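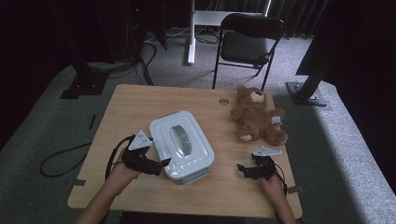 Photo: Timo Rathjen

August
By Glykeria Fragkou

I want to defend the box with a lid. In my family we have a white plastic one with a gray handle on top, and a teddy bear is usually lying next to it and not in it. My sister finds this untidy. I find it correct.

Many people now prefer open baskets, so that a child can see everything. I tried the baskets for 2 years. What a child sees all day, she stops seeing, and the dust comes for free. A lid asks for one small decision: do I open it or not? My daughter opens it with ceremony.
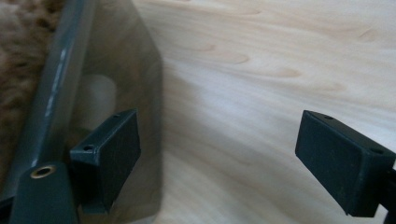 Photo: Glykeria Fragkou

My second opinion concerns the table. It should have bare wood on it, a good piece of it, before anybody starts to play. My neighbor Hartmut Wendt keeps 13 coasters and a fruit bowl on his — a table for visitors, he says, but the visitors have no place to put an elbow.

I do not speak against having many things. I speak against having them all out at the same hour. In the evening we put back what belongs in the box, and the bear may stay out if he was the last one played with.
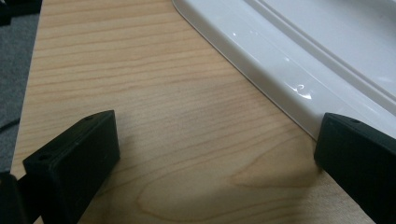
Must the lid be locked?
I would leave it without a lock, so that a child can open and close the box alone.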